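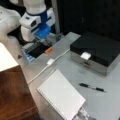 Mirrored box with black lid, on the gray tabletop

List: finishing-talk
Subject: Re: [finishing-talk] Haze on mirrored panels after edge cleaning

On a February evening, Lidholm workshop wrote:
> We clean silver mirrored panels for small boxes before assembly. After
> wiping with the Doltex glass concentrate at the strength on the label we
> get a gray haze within 4 mm of the cut edge. It does not polish out.
> The middle of the panel stays clear. Same result on two batches.
> Is this residue, or is the backing going?

If it does not polish out, treat it as backing damage until shown otherwise. Residue sits on the front face and will move with plain distilled water and a clean cotton pad. Haze that stays put under the pad and follows the cut line is nearly always liquid that has wicked in behind the glass.

A quick check: hold a fingernail or a pin against the glass over the hazy strip and look at the gap between the point and its reflection. The gap equals the depth of the glass. If the haze appears level with the reflection and does not shift against it as you move your head, it is at the back.

Assuming that is what you find:

Stop spraying the panel. Put the cleaner on the cloth, wring it out, and work from the edge toward the center.

Check the pH of the mixed solution with a strip. Ammonia cleaners attack the backing paint at a raw edge, and a fresh cut has no protection at all. I would not use anything alkaline there.

Seal the edge before any wet cleaning. We use the Śliwiński edge lacquer, two thin coats with a fine brush, 28 minutes between coats at room temperature. The tin says less. At the shorter interval our second coat lifted the first on 2 panels out of 29.

Acrylic mirror is a different case. Solvent lacquers can craze it, so test on an offcut first. Your message does not say which you have — please confirm.

On adhesive: acid-cure silicone will produce a similar gray band from behind, usually weeks later. Neutral cure only. The Skaltova mirror mastic has been fine for us on glass, no data on acrylic.

Panels already hazed cannot be recovered. If the lid or corner trim overlaps the edge by more than the width of the band, they are still usable.

Which adhesive are you on at present?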